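September 25, 2021

Tableware + table notes, front room. Typing these up before I lose the paper.

Started late. Spent the first part of the morning hunting for the box of stainless we put away in August, which was under the Fikov cartons the whole time. Box is relabeled now on two sides. Please do not stack on it again, the lid is going.

Contents checked against the sheet. Sheet says 139 pieces, I get 139 pieces, so the missing teaspoon from last time was a counting error and not a missing teaspoon. Crossed out the note.

Washed everything before use. The Erkix soap leaves a film on the steel if you let it air dry, so towel it. Cotton towel, the blue microfiber one sheds. Found lint in three bowls.

Tables. We are staying with the marble-top ones for the front room, both of them. I know there was talk of swapping in the plain white from next door. Reasons against: the white one is too high for the stools, it has a wobble, and the whole point of the place setting work is that it should look like somewhere people eat. Cream and orange veining is busy, yes. Steel on top of it is hard to pick out at a glance when the light comes in low. I still think that's useful to know about and not a thing to design away.

Leveled the main table again. Folded card under the back foot, same as before, card had gone soft. Used a piece of the Pleria packaging this time, stiffer. If it rocks, check the card first before you start turning anything.

Red edging on the tables – wipe it, don't scrub. I used the rough side of the sponge on the underside first to test and it dulled right away. Written on the cupboard door too.

Settings for today. Kept to one place per table, simple. Shallow plate-bowl with the wide rim at the bottom, the smaller deep bowl nested in it, fork to the right, tines away from the sitter, spoon goes outside the fork. No knife. Went back and forth on the knife and decided no, nothing we serve in those bowls needs one and it only fills up the right side.

Things I noticed about the nested bowls:

The small one slides. Rim of the bigger one is rolled and broad so you can lift the pair with one hand, but the inner bowl shifts as soon as you tilt. Put a drop of water between and it sticks, then it sticks too well. Dry is better, just carry level.

Weight of the pair on the kitchen scale, 426 g. Small bowl alone 274 g. Weighed the small one twice because it felt lighter than that in the hand. Same number.

Bowl inside a bowl rings when you put it down on the marble. Not loud but sharp. Next door complained about it in August so maybe a cloth mat on busy days. Haven't got mats. Add to list.

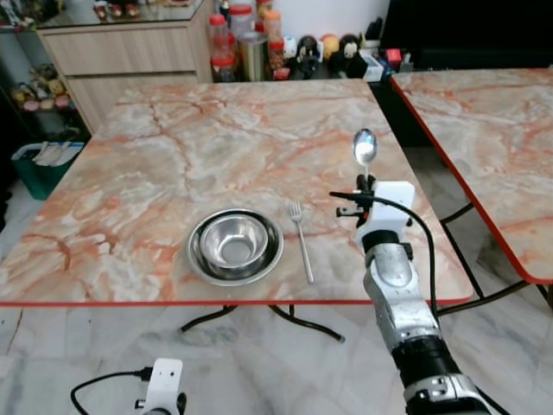
Fork position took longer than it should have. If it sits tight against the plate rim you can't get fingers under the handle without nudging the plate, and on a polished top the plate goes. A finger's width of gap is plenty. Wider than that and it starts looking like it belongs to the next person. Tried the handle flush with the table edge, tidy but your sleeve catches it. Pulled it in a bit.

Spoon – same gap again, between fork and spoon. The spoons from the Canpolat set have a longer handle than the forks so you can line up either the tops or the bottoms, not both. I line up the bottoms. Someone else has been lining up the tops, I can see it in the older notes. Pick one please and write it down. My vote is bottoms, easier to check by eye when you are standing at the front.

Ran the full lay and clear 6 times. Notes in the order I wrote them:

First one fine, slow.

Second, plate too near the middle of the table, had to lean for it. Move everything left and forward a little.

Third, ok.

Fourth, dropped the small bowl on the floor. No dent that I can see, small scuff on the base. Rewashed.

Fifth, ok. Forgot to dry the spoon, left a ring of water on the marble. Wiped it up, no mark.

Sixth, ok and the quickest, though by then I was rushing to get to lunch so don't read much into it.

Clearing order matters more than laying order. Cutlery first, into the small bowl, then lift both dishes together. Other way round you end up with a fork left behind on the marble and a trip back for it. Did that twice.

Back of the room. Left it alone on purpose today. The glass on top of the wooden cabinet wants cleaning, finger marks all over, and the little things on display there need to come off first and go back in the same order. Didn't want to start that half way through. The jars with the red lids are staying by the wall, please don't use them to prop the door. The orange lid is cross threaded, it closes if you turn it back a quarter first and then foward.

Cabinet drawers: cutlery tray goes in the top one once it has been lined. Measured it, tray fits with a bit of slack at the back. Need liner, the thin cork sort not the rubber, rubber smelled for weeks.

To get:
cloth mats, two, plain, no pattern
cork drawer liner
cotton towels
more soap, or a different soap

Still open: do we want a glass at each place? There's room at the back right of the setting but I'd like to see it with the second table pushed in at the corner where it usualy sits, people pass close there and a glass would be the first thing to go.

Everything washed, dried and back in the box. Sheet signed. Second table not wiped yet, doing that first thing.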